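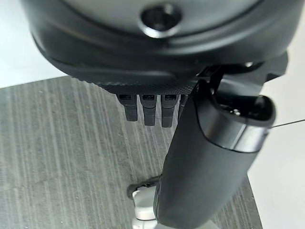

Gripper housing and bracket over the grey striped surface, Andholm demonstration area.

Manolakis Assisted Kitchen Programme
Progress report to the Brirkau Fund, third reporting period
September 26, 2025

1. Purpose of this report

This report covers the open day held at the Andholm site and the work carried out to prepare for it. The open day was listed in the grant agreement as the main public output of the period. Spending and staffing are reported separately on the standard forms.

2. Preparation

The demonstration area was handed over to the project in June. Fitting out took longer than planned. The first worktop had to be returned because the sink cut-out did not match the drawing, and the electrical inspection could not be booked until its replacement was in place. The delay was absorbed by shortening the rehearsal period.

Rehearsals were used to fix the running order, the spoken commentary and the stopping procedure. Each demonstrator was required to stop the equipment from the hand-held switch and from the wall switch before being cleared to work with visitors present. All those on the rota were cleared before the open day.

3. Attendance

Registrations closed at 1578. On the day 990 visitors were admitted, of whom 884 completed the feedback card. The gap between registrations and admissions is larger than we allowed for. Tickets were free, and we did not ask for confirmation in the final week. We would do so another time.

Visitors were taken through in groups of up to 12. The limit was set by the width of the viewing strip, and it caused queues in the late morning. A second viewing position on the far side of the island was considered and rejected on safety grounds — the arms can reach across the sink when fully extended.

4. Demonstrations

Two stations were offered. The first dealt with small grippers and the handling of light parts. Commentary covered grip force, the choice of finger surface and the routing of cables away from moving joints. It was the shorter of the two and was well suited to school parties.

The second was the kitchen station, with two arms working at a double sink set into a marble island. The tasks were handling cups over the left basin and sorting vegetables in the right.

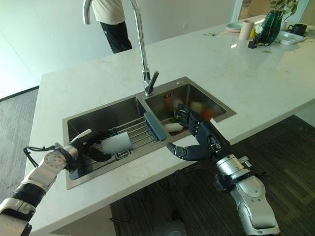 Visitors spent most of their time at this station, and the allotted slot was extended by a few minutes from the second group onwards. The commentary was revised at midday to say more about how the two hands share a task, which had been the most frequent question in the morning. Questions on price and on likely dates for home use were answered in general terms, as agreed with the Fund.

One stoppage was recorded. A joint on the left arm reported a temperature warning, and the station was closed for around 20 minutes while the arm was rested. No person was in the working area at the time. The log has been passed to Budbridge, who supply the joint controllers, and their reply is awaited.

5. Feedback

Cards were generally favourable. Two points recurred. Visitors at the back of a group could not see into the basins, and the spoken commentary was hard to follow when both stations were running. An overhead screen would deal with the first. The second needs either staggered start times or a partition, and we are obtaining a price for the partition.

A smaller number of cards asked for printed notes to take away. These had been drafted but were not ready for the printer in time.

6. Variations from plan

The evening session for care providers was not held. It has been moved to the next period and will use the kitchen station only. No change to the grant total is requested, but we ask the Fund to approve the transfer of the unspent catering allowance to the screen.

7. Next period

Work will resume on cup handling, with the wire rack kept in the left basin. The temperature warning will be investigated under load before any further public session. Revised commentary and the printed notes will be sent to the Fund for comment with the next report.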